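Winden Community Tool and Computer Library
Progress report to the Agyeman Fund, second half of the grant year
2021-01-15

Where we stand

I'm happy to say this has been our best stretch since the library opened. When I wrote to you in August we had just moved out of the church basement and into the Uvitz building, the roof was leaking over the sewing machines, and I wasn't sure we would have a lending desk by fall. We have one now! It's a real counter, with a gate, and people line up at it.

Membership is at 414 households. The target in our application was 400 by the end of the second year, so we are ahead by a whole season. A good part of the growth came from the apartment blocks on Clornska Street, where the new bus stop lets people off almost at our door. Pressure washers and tile cutters are still the items with the longest waits, and the carpet cleaner has been out every weekend but one.

Money

Of the 2,000 dollars set aside for shelving we spent all of it, plus a little from the general line (see the attached sheet). The tall shelves came from a shoe store that was closing and they're wonderful -- deep enough for the big toolboxes, and they bolt to the wall. Insurance went up again at renewal. I've asked for a second quote and will send it on when it comes.

Late fees brought in less than planned. We stopped charging them for the first week and the return rate went up, so I'd like to leave it that way unless you object.

Classes

We ran basic plumbing, knife sharpening, bike brakes and an introduction to the inside of a desktop computer. Plumbing filled up in a day. The computer class had a slow start, then word got around among parents with a dead machine in the closet and we had to add a second evening. We cover memory, drives and the processor socket, and leave software for another time.

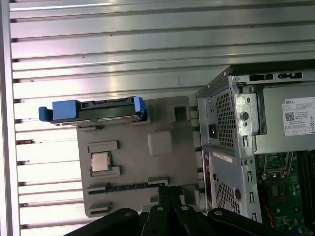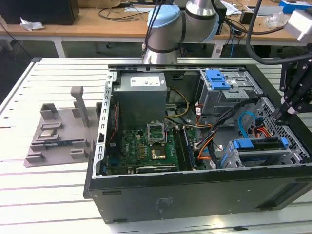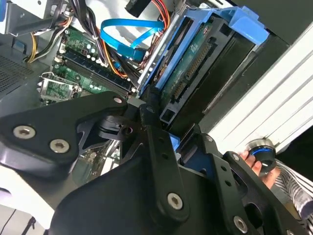 Fuseini Ametepe would like the spring classes moved to Saturday mornings, and wrote in the margin of my draft: "Evenings shut out everyone on second shift at the cannery. I'd give up the 6:30 slot completely and see who turns up. And please teach plumbing twice, I had to turn away my own neighbors." I think that's right, and the spring calendar will show both changes.

What didn't get done

The online catalog is only half finished. Each tool needs a photo and a short note on how to use it safely, and we have done the garden section and most of the power tools. Kitchen equipment hasn't been touched. The wheelchair ramp is waiting on the city permit, which was promised before the holidays. I call every week.

Coming up

A repair morning each month, starting with lamps and small appliances. A seed shelf by the front window. 40 new starter kits for people moving into their first apartment -- hammer, level, screwdrivers, tape measure, all in one bag that can be kept out for a month. We'd also like to talk with you about a used van, and I'll send the figures for that separately.

Attached: budget sheet, class calendar, floor plan with ramp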